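Talk notes: Why small towns should love their repair days
Bumstead Library lecture series, 12 January 2022
Speaker copy, with slide cues

Slide 1 - title. Leave it up while people find seats. Say hello, mention the coat rack, start on time.

Start with the toaster story. My Baxter Street toaster died in April and I was all set to bin it. I took it to a repair table in Lolerholm on a whim, and 14 minutes later I was eating toast in a church hall. I was so happy I brought them my lamp, my radio and my neighbor's fan the next month! Pause here, people usually laugh or groan, and either is fine.

Slide 2 - what a repair day is. Keep this short, most of the room will know. You bring a broken thing, you sit down next to somebody who knows how to open it, and you both have a go. You stay with your item. That part matters to me more than the fixing, so slow down. Plenty of people have never seen the inside of a hair dryer, and their faces when the cover comes off are wonderful.

Slide 3 - the logbook. Lolerholm has written up every item since the first session: 1,324 entries, in pencil mostly. Read two or three out loud. Good ones: "clock, was wound too tight, was not," "zipper, coat, child inside coat," and the whole page on the accordion. Ask for a show of hands - who has something at home that has been waiting for a fix for more than a year? Put my own hand up too.

Slide 4 - metal and wear. I love this bit and always run over, so watch the clock. Talk about how surfaces keep a record of use: door handles, stair treads, pan bottoms, the corner of a workbench. Scuffs and stains are mostly harmless. A crack or a loose joint needs attention. Learning to tell the two apart saves a lot of perfectly good things from the curb. 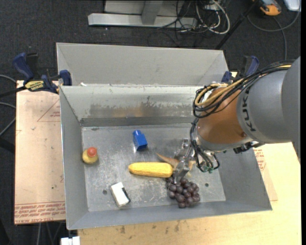 Photo: Zallis picture desk

Give them a few seconds with the smudges and small scratches before moving on. Then pass around the old colander and the two hinges from my bag. (Get the hinges back this time.)

Slide 5 - how to start one. Bumstead has everything it needs already. A room with good light and plenty of outlets. Tables that don't wobble. Tea, lots of it. We opened with six tables and now set out 16, but six was plenty for the first year. Extension cords, labeled, or they wander off. A sign-in sheet with space for "what's wrong with it," written in the owner's own words.

Mention safety once and clearly: unplug first, microwaves stay closed, anything with a gas line goes to a professional.

Slide 6 - what we can't fix. Be frank. Glued-shut gadgets, snapped plastic clips, parts that went out of production. Around 101 items in the logbook are marked "sorry," and I like that the word is there. People still tend to go home cheerful, having seen what went wrong.

Questions. If it goes quiet, ask what the oldest working thing in their house is. Somebody always has a mixer.

Hand out the sign-up sheet BEFORE the cookies come out. Spare pens are in the side pocket.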